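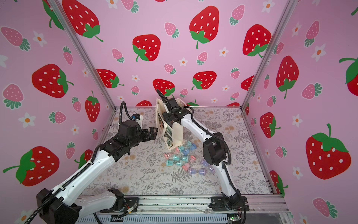

The Record of Instruction

In accordance with the procedures of the Fliltside Training Hall, each operator was required to complete 600 demonstrations before the machine could be permitted to attempt the task on its own. Noreen Duggan had completed 535 of them when the Hall received the first inquiry concerning her manner of work.

The inquiry came from the firm of Nodach, which had engaged the Hall and would take possession of the resulting program. It was addressed to Octavio Cuadros, Supervisor of Records, and it consisted of a single paragraph. The firm had reviewed the recordings. It wished to know why the operator stopped.

Mr. Cuadros had not been aware that the operator stopped. He requested the recordings for Station Clornberg, which was the station with the strawberry paper on its walls, and viewed them at his desk with the door closed.

The task was set out in the Hall's schedule as follows. A canvas bag stands on the mat. Small plastic pieces, narrow at the waist, lie on the mat in front of it. The operator, seated at the console in the adjoining room, shall direct the right arm to take hold of the bag at its upper edge and keep it open. The operator shall direct the left arm to pick up the pieces and place them in the bag. When the mat is clear, the operator shall release the bag, withdraw both arms, and press the pedal to close the record.

Mrs. Duggan performed these steps correctly. Her grip on the bag was firm and did not pull the cloth out of shape. She took the lavender pieces when they were nearest and the teal ones when they were nearest, and she showed no preference among them. But when a single piece remained on the mat, both arms came to rest. They remained at rest for a period that varied. Then the left arm went down, took the piece, and put it in the bag with the others.

Mr. Cuadros viewed 30 recordings in full. The pause was present in every one.

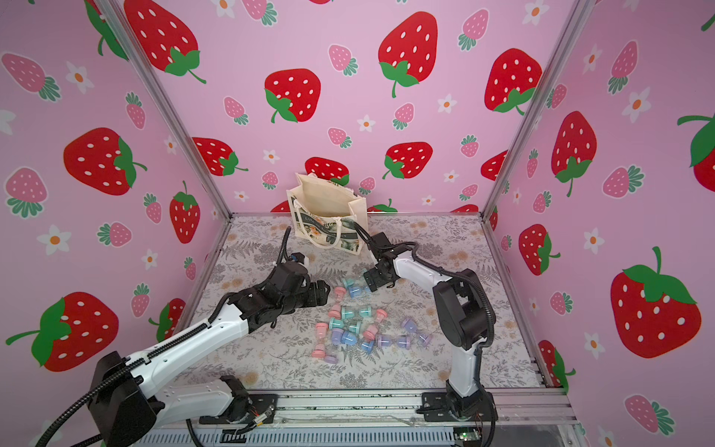 Photo: Fliltside Training Hall, Station Clornberg. Reproduced by permission of the Records Office.

He asked Mrs. Duggan to attend his office at the end of her shift. She did so in her coat, carrying her lunch tin. She had come to the Hall from the Ó Conaill thread works after its closure, and her application, which he had before him, stated that she had been employed there as a packer for the whole of her working life. In the space provided for special skills she had written "hands."

Mr. Cuadros read the inquiry aloud to her. He then asked whether she had experienced any difficulty with the console.

She said that the console was very good.

He asked whether the remaining piece was hard to see.

She said that she could see it perfectly well, through the camera on the wrist and through the other one.

He asked, in that case, what she was doing.

Mrs. Duggan considered the question. At Ó Conaill, she said, you did not put in the last one until you had looked at the box. You looked at the box and you looked at the bench. If there was anything wrong you would find it then, and if you had already put in the last one, your hands would be closing the lid before you could stop them. Her aunt had taught her that, standing behind her and holding both her wrists.

"Holding your wrists," said Mr. Cuadros.

"To show me how long," said Mrs. Duggan.

He made a note of this. He informed her that the Hall's schedule contained no provision for looking at the box. He informed her further that the machine had no means of knowing what she was looking at, or that she was looking at anything. It would learn only that the arms should stop. It would stop because she had stopped, and it would go on doing so in every place where Nodach installed it.

"Yes," she said. "I suppose it would."

She asked whether she was to leave it out from now on. Mr. Cuadros replied that the matter would be taken under review and that she should continue as before until she was notified in writing.

The reply to Nodach went through several drafts, all of which are retained in the file. The first describes the pause as an irregularity that will be removed from the recordings before delivery. The second describes it as a characteristic of the operator. The third, dated 6 April 2022, is the one that was sent. It states that the operator conducts an inspection prior to completion, that the inspection is consistent throughout, and that the Hall does not propose to alter its records. Nodach acknowledged receipt and made no further inquiry. Mrs. Duggan was not notified in writing of anything.

She completed her remaining demonstrations before the end of the month. Her console was covered, her pass was returned to the front desk, and the machine was prepared for its first unattended trial.

Mr. Cuadros attended the trial, although his position did not require it. He stood at the open front of the enclosure with his hands behind his back. The technician spread the pieces on the mat, set the bag upright against the far side, and started the program. At the console in the adjoining room the chair was empty.

The right arm reached over and took the edge of the bag. It missed the cloth once, and tried again. The left arm began with a pink piece. It dropped a blue one on the way and went back for it. The technician wrote down the drop.

In time there was one piece left, a teal one, lying on its side among the printed ferns. The arms stopped.

The technician leaned toward the switch. Mr. Cuadros asked him to wait. He looked at the bag, and then he looked at the mat, from the near rail to the back wall, and he had just finished looking when the left arm went down.

The duration of the trial was entered in the log as 1,128 seconds. Under remarks, Mr. Cuadros wrote that the contents had been inspected, and signed his name.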